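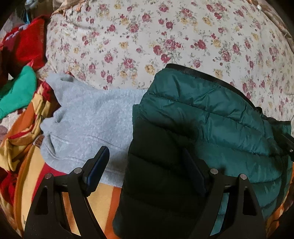 The laundry task passed 3,000 recorded episodes on Monday, and I want to write down how the set was put together before I forget the details. The task is simple to state: pick one garment out of a pile on a bed, lift it clear, and set it down to one side. Each episode is a single pick, recorded from the hand-held gripper by a person standing at the bed. Most of the difficulty is in the overlaps. With a gray fleece hoodie tucked under the edge of a dark green puffer jacket, a pinch in the wrong spot closes on both layers, and the policy has to learn from the approach alone which layer it is about to get. A striped blanket running underneath adds a third candidate, and its color is close to some of the clothes.

I had been using a plain gray sheet for the first few weeks. It made segmentation easy and the resulting policy useless on any other bed. Noeline Donnelly looked at the early rollouts and asked what would happen on a patterned cover. I tried a floral quilt that afternoon and the policy went for the printed flowers on four of the first six attempts. After that I changed the bedding every session and kept a log of which cover went with which block of episodes.

Collection protocol

One session is one pile. I drop the clothes from waist height, spread them a little if they land in a single lump, and start recording. The operator picks a target before moving, says its name out loud, and then does the pick. The spoken name goes into the audio track and is transcribed afterward with Tulari, then checked by hand. I tried having operators type the target between episodes, but it doubled the time per pick and people stopped choosing the awkward items.

An episode starts with the gripper open and well above the pile. It ends with the gripper open again after the release. No pausing above the target for more than a second or two. Hesitation shows up in the actions as a cluster of near-zero motions, and a policy trained on enough of that learns to hover.

When the pile is down to two items, the session ends and the clothes get dropped again. I don't reset after every pick, because the half-cleared pile is a useful state that is hard to stage on purpose.

Filtering

Of the 3,000 episodes, 2,547 survived the filter. The other 453 went for the following reasons, in order of how often they came up:

Tracking lost during the lift, usually when a large garment covered the lens.
Two garments picked at once and both carried to the side.
Wrong target, where the spoken name and the item in the gripper disagree.
Recording stopped before the release.

I went back and forth on the double picks. They are real outcomes and a policy should know what one looks like. For plain imitation, though, there is no label telling the model that this was a mistake, so they sit in a separate folder for now. The ones where the operator noticed, let go and tried again stayed in the training set. There are 53 of those and I would like a lot more. Recovery is the behavior I care about most and it is the one I get least of, as operators improve quickly and then stop making errors.

What fabric does to the data

Knits and fleece are forgiving. The pads catch the surface and a fold forms between them without much pressure. Quilted nylon is the opposite. The channels flatten, the shell slides, and the grip holds only if the pads land on a seam or an edge. In the early episodes the operators grabbed puffer jackets by the middle of a channel and lost them halfway up. Later on they all moved to the collar or the hem without being told to, and the data has a visible shift at that point.

I weighted the sampling to compensate. Of the surviving episodes, 941 involve a slick outer shell of some kind, and these are drawn at twice the rate of the rest. The first training run with that weighting held on to jackets noticeably better and got slightly worse at thin T-shirts. I have not found a ratio that keeps both.

Dark fabric is a separate problem. A dark pad against a dark jacket in shadow gives the model very little contrast at the moment of contact, and the contact moment is the one that matters. I added a floor lamp on the right side of the bed for half of July and left the other half with only the ceiling light. Mixing the two did better than either alone on the small held-out set. I would not read too much into that, given how small it is.

Tools

Sync and trajectory export run through Kilter. It is slow on long sessions but has not dropped a timestamp on me yet. I replaced my own viewer with Ploller in the spring, mainly so I could scrub two episodes side by side. The conversion script still has a bug where the gripper width comes out one step behind the pose if the session was paused. I work around it by not pausing.

For storage, keep the raw video. I deleted the raw files for the first block after conversion and then changed the crop, so that block is stuck at the old crop forever. It is still in the training mix with a flag on it.

Next

The next block is being recorded at Rusnák, on their beds and with their clothes. I have asked for wool coats, anything with a hood, and bedding that I have not seen beforehand. The target naming will change slightly. At the moment "hoodie" and "sweater" are used interchangeably by two of the operators, and I have been merging the labels by hand. For the new block there will be a short printed list taped to the wall.

I also want episodes where the named item is fully buried. Right now every target is at least partly exposed when the pick starts, and the policy has no idea that it can move one thing to get at another. My first try at this produced episodes three times as long as the normal ones, which breaks the batching. I will probably split them into two parts at the first release and store a link between the halves. If that works I will post the format.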